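# 격자 천장의 깊이

우물반자 보수에서 가장 먼저 정해야 하는 값은 깊이다. 보 아랫면에서 판 아랫면까지의 거리인데, 도면에는 대개 단면 상세 한 장에 한 번 적히고 만다. 그런데 이 값 하나가 소리와 빛, 배관 공간, 목재의 거동, 청소 주기까지 건드린다. 코르쿠라(Korkura) 강당의 천장 보수는 이 값을 두고 오래 멈춰 있었다.

강당은 장방형 평면의 단층 건물이다. 지붕틀은 목조 트러스이고, 그 아래에 격자형 반자가 매달려 있다. 격자는 구조체가 아니다. 눈에 보이는 보의 대부분은 속이 빈 상자형 부재로, 얇은 널 세 장을 ㄷ자로 짜서 달대에 걸었다. 실제로 하중을 받는 것은 그 위에 숨어 있는 반자틀받이와 달대다. 아래에서 올려다보는 사람에게는 굵은 보가 판을 받치는 것으로 읽히지만 힘의 순서는 반대다. 판과 보가 함께 위에 매달려 있다.

보수 설계를 맡은 호크턴(Hokton)의 치온 아두그나(Tsion Adugna)는 첫 조사에서 격자의 간격보다 처짐을 먼저 쟀다. 달대 37개가 느슨해져 있었다. 달대가 풀리면 하중은 옆 달대로 옮겨 가고, 옮겨 간 하중이 다시 그 달대의 못자리를 벌린다. 처짐은 한 지점에서 시작해 보의 방향을 따라 길게 번진다. 격자가 직교하는 구조에서는 처짐이 한 축으로만 진행해도 교차부에서 틈이 벌어지므로, 아래에서 보이는 첫 징후는 휜 선보다 벌어진 모서리인 경우가 많다.

## 격자를 나누는 법

격자를 나누는 방법은 크게 두 갈래다. 방의 중심선에 보를 놓는 방법이 있고, 중심선에 우물의 한가운데를 놓는 방법이 있다. 앞의 방법은 시선을 선으로 이끈다. 뒤의 방법은 등이나 환기구를 중앙에 두기 쉽다. 어느 쪽을 택하든 벽에 닿는 마지막 칸이 문제로 남는다. 방의 치수가 칸의 배수로 떨어지는 일은 드물고, 남는 치수는 벽을 따라 도는 테두리에서 흡수한다.

테두리의 폭을 정할 때는 벽의 직각도를 먼저 확인한다. 오래된 건물의 벽은 평행하지 않다. 테두리가 좁으면 벽이 기운 만큼 폭의 변화가 눈에 띄고, 넓으면 같은 오차가 묻힌다. 코르쿠라의 원래 목수는 테두리를 넓게 잡고 몰딩을 한 단 더 돌렸다. 장식으로 보이는 이 몰딩이 오차를 나누어 갖는다. 벽 쪽 몰딩은 벽을 따라가고, 안쪽 몰딩은 격자를 따라간다. 둘 사이의 평평한 띠가 조금씩 좁아지거나 넓어지지만 서 있는 사람의 눈높이에서는 구별하기 어렵다.

칸의 모양에 대해서도 기준이 필요하다. 정사각형 칸은 방향성이 없어 긴 방에서는 칸 수의 차이가 방의 비례를 그대로 드러낸다. 직사각형 칸은 방의 비례를 따라갈 수도 있고 거스를 수도 있다. 긴 변을 방의 짧은 쪽으로 놓으면 방이 덜 길어 보인다. 다만 이 경우 긴 보가 잘게 끊긴 짧은 보와 만나는 횟수가 늘어나고, 가공해야 할 맞춤도 함께 늘어난다. 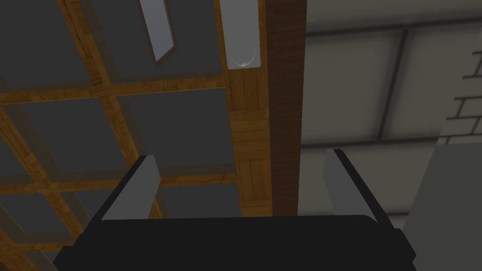
보와 판의 색을 정하는 일은 깊이를 정하는 일과 따로 떼어 놓을 수 없다. 같은 깊이라도 판이 보보다 어두우면 우물은 더 깊게 읽히고, 판이 밝으면 얕게 읽힌다. 눈은 밝기의 차이를 그늘로 해석하는 경향이 있어서 안쪽이 어두우면 그만큼 멀리 물러난 면으로 받아들인다. 나무 보로 짠 격자 안에 짙은 회색 판을 들여 넣은 천장이 이 경우에 해당한다. 보의 나뭇결이 앞으로 나오고 판은 뒤로 빠지므로, 얕은 우물로도 격자의 인상이 유지된다. 대신 판이 빛을 덜 돌려보내므로 조명 계산에서 천장 반사율을 흰 천장과 같은 값으로 두면 안 된다.

격자 천장의 평균 반사율은 보와 판의 면적비로만 구할 수 없다. 보의 옆면이 더해지기 때문이다. 우물이 깊어지면 위로 올라간 빛은 판에 닿은 뒤 옆면에 한 번 더 부딪히고 나서야 방으로 돌아온다. 반사가 한 번 늘어날 때마다 빛은 줄어든다. 따라서 깊은 우물은 같은 마감재를 썼더라도 평평한 천장보다 어둡다. 설계 단계에서는 우물 하나를 상자로 보고 개구부에서의 유효 반사율을 구한 다음, 보 아랫면의 반사율과 면적 가중으로 합친다.

## 소리가 보는 깊이

강당에서 깊이를 줄이자는 안이 나온 것은 설비 때문이었다. 반자 위에 새 덕트를 넣으려면 판을 내려야 했고, 보 아랫면은 창 상부와 맞물려 있어 움직일 수 없었다. 결국 판만 내려오는 셈이니 우물이 얕아진다. 음향을 검토한 재커리 길(Zachary Gill)은 이 안에 반대했다.

평평한 바닥과 평평한 천장이 마주 보면 소리는 두 면 사이를 규칙적으로 오간다. 손뼉을 치면 떨리는 꼬리가 붙는다. 격자는 이 왕복을 흐트러뜨린다. 보의 아랫면에서 돌아오는 소리와 판에서 돌아오는 소리 사이에 경로 차가 생기고, 보의 옆면은 소리를 비스듬히 꺾는다. 효과가 나타나는 대역은 깊이와 간격에 달려 있다. 깊이가 파장에 비해 아주 작으면 소리에게 천장은 여전히 평면이다. 낮은 음일수록 깊은 우물이 필요하고, 얕은 우물은 높은 음에만 작용한다.

간격에도 비슷한 조건이 붙는다. 모든 칸이 같은 크기로 반복되면 특정 주파수에서 특정 방향으로 반사가 모인다. 회절격자와 같은 원리다. 규칙적인 격자는 보기에는 가지런하지만 확산체로서는 편식을 한다. 이를 피하려고 깊이가 다른 칸을 섞는 설계도 있으나, 역사적 천장의 보수에서는 쓰기 어렵다. 코르쿠라에서는 칸의 배열을 그대로 두고 판의 뒤쪽만 손보는 방향으로 논의가 옮겨 갔다.

판 뒤쪽은 생각보다 많은 일을 한다. 얇은 판 뒤에 공기층이 있으면 판과 공기는 질량과 스프링처럼 묶여 낮은 음에서 공진한다. 이때 판의 내부 마찰과 가장자리의 마찰이 에너지를 먹는다. 오래된 목조 강당의 저음이 깔끔하게 들린다고 할 때 상당 부분은 이 얇은 판의 몫이다. 보수 과정에서 판을 두껍게 바꾸거나 뒷면에 합판을 덧대면 공진 주파수와 흡음량이 함께 달라진다. 튼튼하게 고친 천장 아래에서 저음이 웅웅거리기 시작하는 사례는 대개 이 경로로 설명된다.

길은 프리비스(Privis)라는 해석 프로그램으로 두 안을 비교했다. 하나는 판을 내리고 뒷면에 흡음재를 채우는 안, 다른 하나는 판을 그대로 두고 덕트를 나누어 보 위쪽으로 돌리는 안이다. 해석의 입력값 가운데 가장 불확실한 것은 판 가장자리의 고정 조건이었다. 홈에 느슨하게 끼워진 판과 못으로 박힌 판은 도면에서 똑같이 그려지지만 진동은 다르게 한다. 아두그나의 팀이 판을 몇 장 떼어 확인한 결과, 원래 판은 홈에 끼워져 있었고 후대에 손본 칸만 못으로 고정되어 있었다.

최종안은 두 번째였다. 덕트의 단면은 작아졌고 경로는 길어졌다. 단면이 줄면 같은 풍량에서 풍속이 올라가고 소음도 커진다. 이 때문에 분기마다 곡률이 큰 엘보를 쓰고 취출구 직전에 직관 구간을 두었다. 취출구는 우물 안에 넣지 않고 테두리의 평평한 띠에 가느다란 슬롯으로 냈다. 우물 안에 취출구를 두면 기류가 보의 옆면에 붙어 먼지 띠를 남긴다.

## 나무가 움직일 자리

목재는 길이 방향으로는 거의 움직이지 않고 폭 방향으로 움직인다. 같은 폭 방향이라도 나이테에 접하는 방향의 수축이 반지름 방향보다 크다. 널결로 켠 판이 곧은결 판보다 더 휘는 까닭이 여기에 있다. 격자 천장에서는 보가 두 방향으로 놓이므로, 길이 방향의 안정성과 폭 방향의 움직임이 교차부마다 만난다.

판을 홈에 끼우고 고정하지 않는 것은 이 움직임을 받아 주기 위해서다. 판은 홈 안에서 줄어들고 늘어난다. 홈의 깊이는 가장 건조할 때 판이 빠지지 않고 가장 습할 때 홈 바닥에 닿지 않도록 잡는다. 칠을 할 때는 판을 끼우기 전에 가장자리까지 발라야 한다. 끼운 뒤에 칠하면 겨울에 판이 줄면서 칠하지 않은 맨살이 가는 선으로 드러난다. 12월에 완공한 현장보다 여름에 완공한 현장에서 이 하자가 자주 접수된다. 늘어난 상태에서 칠이 끝났기 때문이다.

못으로 박은 판은 움직일 수 없으므로 갈라진다. 갈라지는 자리는 대개 두 못을 잇는 선의 중간이거나 원래 있던 옹이 근처다. 코르쿠라에서 못 박힌 판은 전량 떼어 내 가장자리를 다시 다듬고 홈에 맞췄다. 갈라진 판은 버리지 않고 틈에 같은 수종의 쐐기를 넣어 붙였다. 쐐기의 나뭇결 방향은 판과 맞춘다. 결을 가로질러 넣으면 다음 계절에 같은 자리가 다시 벌어진다.

교차부의 맞춤은 반턱이 기본이다. 두 보를 각각 절반씩 따서 겹치면 아랫면이 같은 높이로 만난다. 속 빈 상자형 보에서는 반턱을 쓸 수 없으므로 한쪽을 통으로 보내고 다른 쪽을 끊어 붙인다. 통으로 보내는 방향은 방의 긴 쪽이 유리해 보이지만, 긴 부재를 구하고 올리는 일이 만만치 않다. 원래의 목수는 짧은 방향을 통으로 보냈다. 처짐의 전파 방향이 짧은 축을 따랐던 이유도 이 선택에서 나온다.

이음매를 감추는 방법으로는 교차부 아래에 장식판을 덧대는 것이 흔하다. 덧댄 판은 이음매를 가려 주지만 틈의 진행도 함께 가린다. 보수 팀은 교차부 7곳의 장식판을 나사식으로 바꾸어 떼어 볼 수 있게 했다. 점검 주기마다 같은 자리의 틈을 같은 틈새 게이지로 재고, 온습도를 함께 기록한다. 틈의 절댓값보다 계절을 맞춘 변화량이 중요하다.

## 빛과 마감
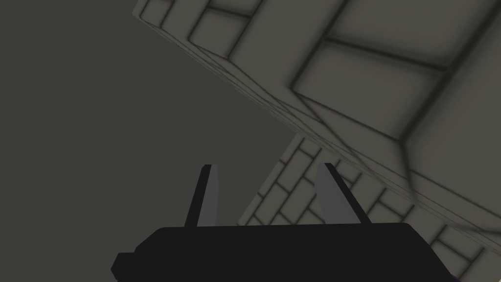 광택은 반사율과 별개의 값이다. 같은 색이라도 광택이 있으면 특정 각도에서 등의 상이 맺히고, 무광이면 빛이 여러 방향으로 흩어진다. 천장은 올려다보는 각도가 얕아질수록 광택이 두드러지므로 방의 끝에서 본 상태를 기준으로 마감을 고른다. 검은 무광면은 형태를 읽을 단서가 적다. 그리퍼의 검은 몸체처럼 거의 고른 무광 검정이면 더 밝은 배경과 맞닿는 위쪽 테두리에서만 옅은 음영이 잡히고, 손가락 안쪽의 회색 면은 면의 방향이 한결 쉽게 읽힌다. 우물 안쪽 판을 검정에 가깝게 칠할지 회색에 머물지를 정할 때도 같은 차이를 고려한다. 완전한 검정은 깊이의 단서를 지우고, 회색은 모서리의 그늘을 남긴다.

코르쿠라의 판은 조사 결과 세 겹의 도막이 확인되었다. 가장 아래는 얇은 수성 안료층이고, 그 위에 유성 도료, 맨 위에 근래의 합성수지 도료가 올라가 있었다. 위의 층은 습기를 잘 통과시키지 않는다. 앞면만 막히고 뒷면은 맨나무로 남아 있으면 습기는 뒷면으로만 드나들고, 판은 한쪽으로 휜다. 맨 위의 층을 걷어 내는 작업은 약제보다 저온 열풍과 주걱을 우선했다. 약제는 홈 속에 남으면 씻어 낼 길이 없다.

조명은 보의 윗면을 이용하는 간접 방식과 우물 중앙의 직접 방식이 경합했다. 간접 방식은 판을 고르게 비추지만 보의 아랫면이 어두워져 격자가 역광으로 뜬다. 직접 방식은 아래를 효율적으로 비추는 대신 보의 옆면에 날카로운 그림자를 만든다. 채택된 것은 벽 상부에서 비스듬히 올려 비추는 방식이다. 보의 한쪽 옆면만 밝아져 격자의 입체가 드러나고, 등기구가 천장에 매달리지 않으므로 하중도 늘지 않는다. 눈부심을 막으려면 등의 차광각을 앉은 사람과 선 사람 모두에 대해 확인해야 한다.

비스듬한 빛은 표면의 결점도 드러낸다. 판의 휨, 퍼티 자국, 몰딩 이음의 단차가 모두 그림자로 나타난다. 이런 조명을 쓸 계획이라면 마감 검사도 같은 조명 아래에서 해야 한다. 작업등을 들고 가까이에서 합격시킨 면이 점등 후에 다시 불합격되는 일은 두 조명의 각도가 다른 데서 생긴다.

## 반자 위의 공간

천장 보수에서 예산이 가장 자주 빗나가는 곳은 보이지 않는 쪽이다. 반자 위에는 지난 공사의 전선, 막힌 배관, 떨어진 회반죽, 단열재가 섞여 있다. 호크턴의 견적은 이 공간의 정리를 별도 항목으로 뺐다. 철거량을 미리 산정할 수 없을 때에는 총액에 숨기는 것보다 단가로 계약하는 편이 분쟁이 적다.

화재 구획도 이 단계에서 다룬다. 반자 위가 하나로 트여 있으면 불과 연기가 방의 경계를 넘어 번진다. 격자 아래에서는 벽이 멀쩡해 보여도 벽의 상단이 지붕까지 닿지 않는 건물이 많다. 차단막은 트러스 사이를 메우는 형태로 세우고, 배관이 통과하는 자리는 재질에 맞는 충전재로 막는다. 금속관과 합성수지관의 처리는 다르다. 합성수지관은 열에 녹아 사라지므로 팽창성 재료로 빈 구멍을 메울 수 있어야 한다.

감지기와 스프링클러 헤드의 위치는 깊이에 다시 묶인다. 우물이 깊고 칸이 넓으면 연기가 한 칸에 고였다가 넘친다. 감지기를 보 아랫면에만 두면 작동이 늦어지고, 모든 칸에 두면 천장이 기기로 덮인다. 적용 기준은 지역마다 다르므로 관할 기관과 협의한 결과를 도면에 남긴다. 헤드는 살수 범위가 보에 가로막히지 않는지 칸마다 확인해야 한다.

점검구는 칸 하나를 통째로 여는 방식으로 만들었다. 판 둘레에 새 선을 내지 않아도 되고, 격자의 선이 곧 점검구의 경계가 된다. 판 위에 가벼운 틀을 두르고 밀어 올려 옆으로 옮긴다. 경첩을 달면 편하지만 무게 중심이 치우쳐 시간이 지나면 한쪽이 처진다. 점검구로 쓰는 칸의 위치는 관리 도면에 표시하고, 현장에는 따로 표지를 붙이지 않는다.

## 캠벨의 사례

같은 설계자가 먼저 다룬 캠벨(Campbell) 열람실은 반대 방향의 결정을 보여 준다. 그곳의 우물은 원래 깊었으나 열람실이라는 용도상 천장의 확산보다 흡음이 급했다. 책장을 넘기는 소리와 의자 끄는 소리가 위로 올라갔다가 멀리 떨어진 자리로 돌아왔다. 판을 내리고 뒷면에 섬유계 흡음재를 넣은 다음, 판에는 가는 구멍을 뚫었다. 우물은 100mm 넘게 얕아졌다.

시각적 손실은 판의 색으로 일부 메웠다. 기존의 밝은 판을 어둡게 바꾸어 물러나 보이게 했고, 책상마다 등을 두어 천장에서 돌려받던 빛을 대신했다. 전력 사용량은 늘지 않았으나 등기구의 수가 늘어 유지 관리 항목이 길어졌다. 구멍 뚫린 판은 물걸레로 닦을 수 없다. 토요일 폐관 후에 흡입식으로만 청소하고, 노즐은 솔이 달린 것을 쓴다.

두 건물을 나란히 놓으면 격자의 모양은 비슷해도 깊이를 정한 근거는 겹치지 않는다. 강당에서는 저음의 흡음과 고음의 확산을 함께 지켜야 했고, 열람실에서는 중고음의 흡음이 우선이었다. 아두그나는 두 현장의 단면 상세를 같은 축척으로 그려 보관한다. 상세도에는 판의 두께, 홈의 깊이, 공기층의 치수와 더불어 그 치수를 정한 분야가 약호로 적혀 있다. 다음 보수에서 값을 바꾸려는 사람이 누구와 먼저 협의해야 하는지를 알리기 위한 표기다.

강당의 달대는 금속제로 바꾸되 길이 조절 너트를 달았다. 처짐을 한 번에 되돌리면 굳은 맞춤이 터지므로, 조금씩 조이고 며칠을 둔 다음 다시 조였다. 모든 교차부가 원래의 수평으로 돌아오지는 않았다. 남은 편차는 허용값 안에 있고, 점검 기록지의 첫 장에 기준값으로 올라가 있다.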